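Pada build: frequently asked questions

Pada is a robot arm we're building at the Skoreck shared workshop, and its job is taking old workstations apart and putting them back together, CPU included. Questions pile up every time a new post goes up, so they're collected on one page. Ask more in the comments!

Why start with processors? Aren't they the hardest part?

They're close to it, and that's the fun. A drive sled forgives you if you come in a little crooked. A CPU doesn't, and getting the grip right there has made every other job easier to program.

What machines do you practice on?

Retired desktop workstations with Xeon chips. The boards are full size, there's plenty of room over the socket, and the tower lies flat on the bench with its side panel off. 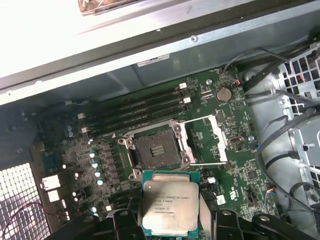
Xeon E5-1630 v3 in the fingers, socket lever open.

How does the gripper hold the chip?

By the edges, with the metal lid facing up. Our first set of fingers pressed much too hard, so Edivaldo Araújo redrew them on his laptop one evening and had a new pair printing before we'd cleaned up. We're on version 7 now. The files are in the Mekonnen folder (named after the street, don't go looking for a deeper meaning).

Does the arm open the socket too?

No, a person does the levers. We'd love to change that, but the second lever needs a sideways push that our wrist can't make yet.

How does it find the socket?

There's a small camera at the wrist, and our software, Proderix, looks for the metal frame around the socket and works out the angle from that. Shiny metal under bright lights still confuses it now and then. A desk lamp with a sheet of baking paper over it helped a lot.
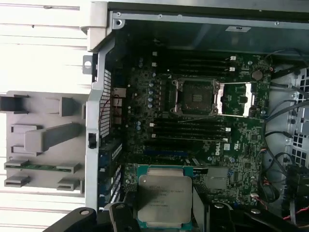
Over the open tower with the chip held face-up.

What about bent pins?

Yes, we've bent some. On these boards the pins are in the socket, so a bad landing costs you a board and the chip is usually fine. Keep a dead board around for testing new fingers, and come down slowly. Our last bit of travel takes 14 seconds and we don't mind the wait one bit.

How much did all this cost?

The latest gripper came to $152 in parts, with another $194 for the camera, cable and mount. The arm was secondhand and the price depends on how well you haggle.

Can I build one at home?

Please do! You need a sturdy table, a 3D printer (or a friend with one) and a lot of patience for calibration. Start with the fingers and move them by hand over a dead board before you hook up any motors.

Can I come and see it?

Sure, evenings are best, after 6 p.m. Leave a comment first so one of us is there to switch it on.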